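Kitchen table, layout notes
14/07/2022

Walid Yammine wants this layout signed off as the standard one for the Musgate room. I'm not ready to. It looks tidy from the doorway, and that is about all I'd say for it so far. Going through it item by item before anyone tapes outlines on the tabletop.

Corn basket first. Two ears in a round wicker basket, toward the back corner. They lie side by side and take up one half, so in theory there's room for more. Walid says the other half is for "produce to come." I have heard that about the Smadi shelf too, and the shelf is still bare.
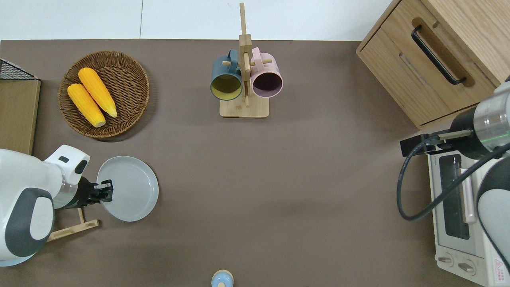
My main complaint is distance. The mug tree is a long reach from the plates if you stand at the front, and anyone setting out a breakfast wants both at once. Walid's sketch has them 10 inches apart. I don't believe the sketch. Measure again with a real tape, from base to base.

Second complaint - the wire basket with the wavy grid lining. A board on top of it, then the tall white canister on top of that. Storage you have to unload before you can open it is a pile. Try the canister on the table for a week and see who objects.
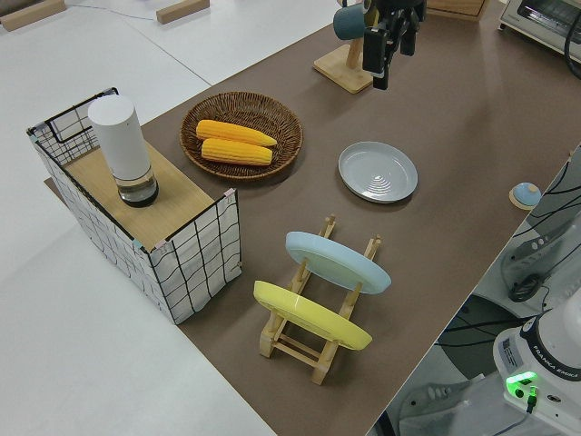 Page last changed: 14/07/2022 by W. Yammine (rev. 3)

Dish rack. Light wood, dowels, nice enough. The blue plate and the yellow one stand in it and the gray one has no agreed home. The old Grodine list says rack, Walid says flat on the table. Pick one. I'd go with the rack, though I doubt the gray plate sits as well in those slots as people claim.

Mugs: pink on one side of the post, dark teal with the yellow inside on the other. No quarrel with that. 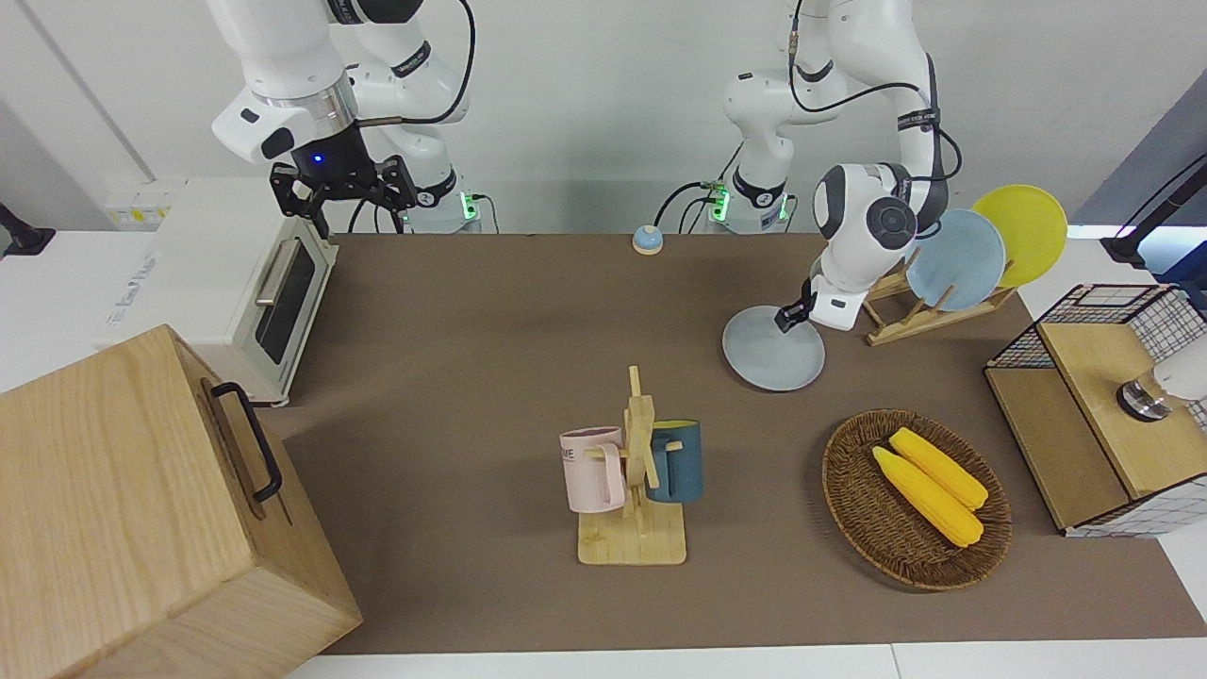
Still open

Toaster oven. It eats one end of the table and I want to see the door opened fully with the mug tree where it is now. Until then "plenty of clearance" is an opinion.

Wooden box with the black handle. Fine in the corner, as long as the drawer can come all the way out. Not checked.

Middle of the table. Walid likes it clear. So do I, but in May it stayed clear for around 20 minutes before the mail landed on it.
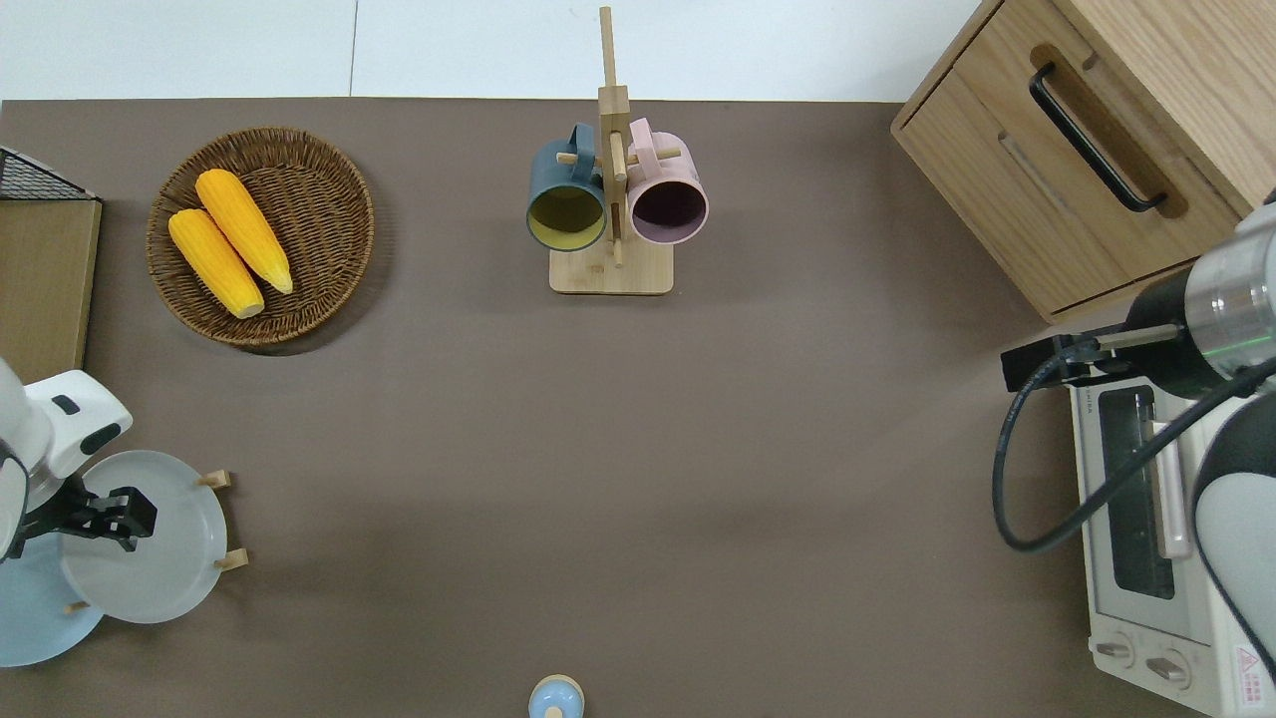 Basket, mug tree and drawer box along the back, middle left clear.

Tape measure is in the Stillura crate. No outlines until the distances are written in.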